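Shared workshop forum > Projects and builds > Hand-held gripper pair, third version

gannet_lathe
Original post

Posting this as a build log because two people at the Kurbridge workshop asked for the details and I keep giving them different answers from memory. It's a pair of hand-held grippers, one for each hand, with a fisheye camera on each. You do a chore with them, the camera records it, and later the recordings go into training for an arm. I don't have the arm yet. I have the grippers, a table and a black cloth.

Parts per gripper: two printed mounting plates in black, two flexible fins in translucent orange, black textured pads on the inner faces, and a printed marker square on each finger so the software can work out the opening. The trigger is a bent steel lever with a return spring. The slide is a short linear rail from Brekton. First two versions had a printed slide and it wore out in a month.

The task I'm working on is sweeping up with a small hand brush and dustpan. One gripper takes the brush, the other takes the pan, and a white bucket gets the sweepings.
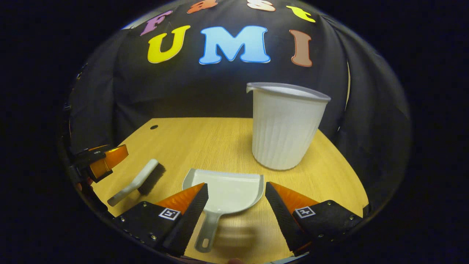 I set the table up the same way each time I start and then let it drift as I go. If every run begins with the handle pointing at my right hand I get very tidy data that isn't much use. So far I have 24 runs I would keep. I threw out more than that in the first two evenings, mostly because the brush rolled in the fingers halfway through a stroke.

Open problems:

1. The pads grip flat things well and round handles badly.
2. The trigger makes my index finger sore after half an hour.
3. The left plate creaks under load. I suspect the screws.

Any advice on the first one is welcome.

pinhole_ed
Reply

What filament are the fins? I printed a set in a soft TPU and they folded sideways as soon as I picked up anything heavier than a sponge.

gannet_lathe
Reply

TPU, but a harder one, from Arai. Four walls and no infill in the ribs. I tried the soft stuff on the first version and had the same folding. Harder fins don't wrap around the object as much but they stay in plane.

sawdust_and_solder
Reply

Your problem 1 isn't a pad problem in my opinion. It's a handle problem. Wrap the brush handle in one turn of grip tape or hot-glue a flat onto it. Five minutes' work and you can stop redesigning fingers.

gannet_lathe
Reply

I don't want to change the brush. The arm is supposed to cope with a brush from a store. If I glue a flat on mine it learns my brush.

sawdust_and_solder
Reply

It's going to learn your brush anyway if there's only one in the recordings. Tape it now, get the whole thing working end to end, then take the tape off. You've been on fingers since the first version.

mill_road_bench
Reply

I'd go the other way from sawdust. Leave the brush alone and move where you grab it. On a light plastic brush the balance point is close to the bristle block. If you hold it by the far end, every stroke has leverage to twist it in the pads. Go further up toward the block and it will roll less. You lose some reach.

On the sore finger, lengthen the lever. Mine is longer than the one in the common plans and I can do an hour.

gannet_lathe
Reply

Tried the longer lever last night. Big improvement. It does bump my wrist when I rotate the hand outward, so I'll bend the end in a little.

Gripping close to the block works better for the brush. It makes the camera view worse, with the bristles nearer to the lens and the tips harder to see. I'll take that trade for now.

pinhole_ed
Reply

How do you line up the recordings from the two hands? That was where I gave up.

gannet_lathe
Reply

Both cameras look at a phone showing a running clock before each batch. Then I match the first frames by eye. I know there are better ways. My longest recording is 3,639 frames and I saw no drift at the end of it that I could measure.

One thing I'd recommend to anyone doing this is a backdrop with something on it. Plain black cloth gave the tracking nothing to hold on to when the hand went high. Big felt letters in different colors fixed most of that for me.

mill_road_bench
Reply

Printed paper patterns would give you more corners than felt, for what it's worth.

gannet_lathe
Reply

They would. The felt can be folded up and put in a drawer with the cloth, and the workshop table has to be cleared every night.

Update after changing the screws. I went from self-tapping into plastic to machine screws in heat-set inserts, and the creak is gone. The plates also sit flatter, so the fin tips meet properly now. Before that the left one closed slightly ahead of the right. The inserts are the 13 cent ones from Gunon and went in with an ordinary soldering iron.

With that done I went back to working both grippers at once, gray handle in one and the pan in the other.

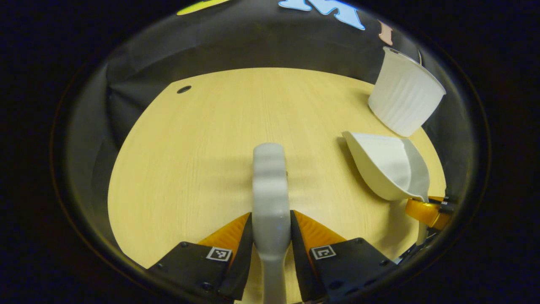

What I'm changing next

Pads: same outline, with a shallow V groove down the middle for round handles. I'll print one pair with the groove and leave the other gripper flat, so the pan side stays as it is.

Trigger: longer lever, end bent in.

Table: a second brush with a thicker handle, to answer sawdust's point about only having one.

Spring: a lighter one. The current spring should be good for 2,000 cycles according to the packet and I must be well past that.

sawdust_and_solder
Reply

The groove will let go of flat things. You'll be back here asking why it can't pick up a sheet of paper.

gannet_lathe
Reply

Possibly. It isn't a paper task.

pinhole_ed
Reply

Could you post the plate file with the insert holes? Mine are still self-tapping and I have the same creak.

gannet_lathe
Reply

Will do once I've fixed the hole depth. The present one is a bit shallow and the inserts stand proud unless you push hard.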